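August 17, 2000

Gondale paper mill, open day

The mill opens its doors to the public once a year, and I had missed it every time until now. I took the early bus from Cuvau, which is 52 minutes if it doesn't stop at the quarry. It stopped at the quarry. The gate was already open when I got there and a short line had formed at the ticket table. Admission was free, but you had to sign the book and take a hard hat.

The tour starts in the pulp house. Gondale doesn't make its own pulp from logs anymore. It buys dried sheets in bales and breaks them down in water in a big round tub with a rotor at the bottom. You look in through a hatch. It smells like wet cardboard and a little like a swimming pool. The guide said each batch takes 21 minutes, and we stood there for most of one.

From there you go up a metal stair to the machine floor. There is only one paper machine, called the Rennie after the stream that used to power it. It is older than I expected and a lot louder. Ear plugs are handed out at the door, and you should take them. The wet end is the interesting part. The pulp comes out onto a moving screen as something close to milk, and by the time it reaches the first press it holds together as a sheet. The dryers after that are just 17 hot cylinders in two rows, and it was too warm to stand next to them for long.

The mill had a felt change last January and a piece of the old felt was laid out for people to touch. It is thick and coarse, more like a rug than I would have guessed. The guide went through how it gets threaded back onto the rolls, which takes most of a shift. I didn't follow all of it because of the noise.

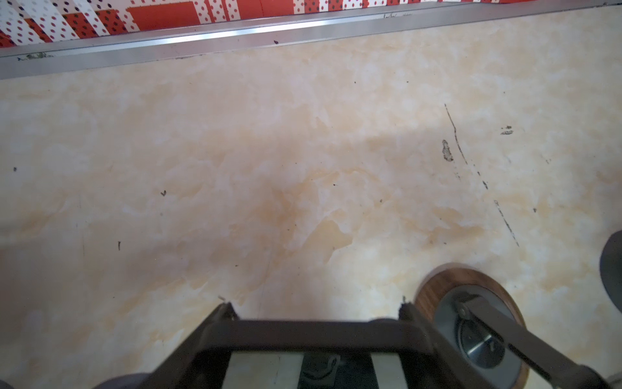
After the machine floor we were taken to the finishing room, where the rolls are cut down and sheets are packed in reams. It is much quieter in there and you can ask questions. I asked about the watermark paper, which they sell under the name Ita. The mark is pressed in while the sheet is still wet, by a light wire roll that rides on top of the screen. There are two of these rolls on a rack by the wall, one with the old pattern and one with the new. The old one looks better to me – the lines are finer – but I was told it clogs.

The last stop is the sample room. They keep a sheet from every order in flat drawers, numbered, going back to when the mill reopened. Visitors could pull out a drawer if they asked first. I looked at sheet 2083, a pale blue ledger stock that they no longer make. A woman next to me wanted to buy some and was told no.

Lunch was soup and rolls in the canteen, decent and cheap. The shop sells seconds by weight, and that is the best reason to bring a bag. I came home with a stack of cream writing paper and some heavy gray board for making boxes. The edges are a bit uneven but it cuts well.

A few notes for next year:

- Go in the morning. The machine was shut down after lunch and the later groups only saw it standing still.
- Wear closed shoes, or they won't let you up the stair.
- The last bus back to Cuvau leaves before the shop closes.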